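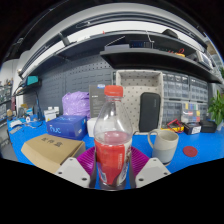 Bench 4 gets its blue back

If you've walked past the shared workshop on the second floor lately, you know the long blue bench by the wall has been collecting stuff all winter. Boxes, bags, cables, somebody's mug, the lot. Well, April is cleanup month, and on Thursday evening a few of us finally got started on it!

I say "a few of us" but Simone Miranda did most of the planning. She wrote a rule on the whiteboard that I think is pretty fair – anything left out on a bench gets a name tag or a spot on a shelf by the end of the month. After that it goes to the swap table downstairs, and you can go argue for it there.

We took the drinks first. Half-finished water bottles are a sore subject up here (ask Nivaldo Brandão about his keyboard), so from now on anything with a cap goes home with you or gets emptied in the sink and dropped in the recycling by the door. Mugs are welcome to stay in the building, but they live in the kitchen overnight. Cúc La has cleared the lower shelf for them and says there's space for 50, so please no more excuses about the cupboard being full. 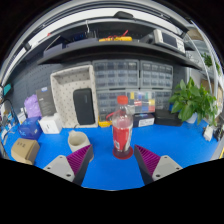

Bottle, mug and boxes on the blue bench, with the purple bag at the back.

Boxes are going to take longer. I'm as guilty as anyone – I keep packaging for years in case I need to send something back, and I never do. Janaína Conceição wants the empty ones flattened, and the ones with something inside labeled on the short side so you can read them when they're stacked. Plastic bags can go in the bin under the window if they're clean. She'd like them for packing material.

The pegboard is the part I'm looking forward to. There's so much wall up there doing very little, and Edileuza Evangelista has ordered a set of Brikon hooks for it, so the cables should have somewhere to hang pretty soon. If you have spare hooks at home that fit, bring them along and we'll try them out.

We're meeting again next week, same evening, starting at 6:30. Come for half an hour or stay for the whole thing, and bring a marker if you own one that still writes. Questions about the swap table go to Simone, and if you're missing a mug, check with Cúc first.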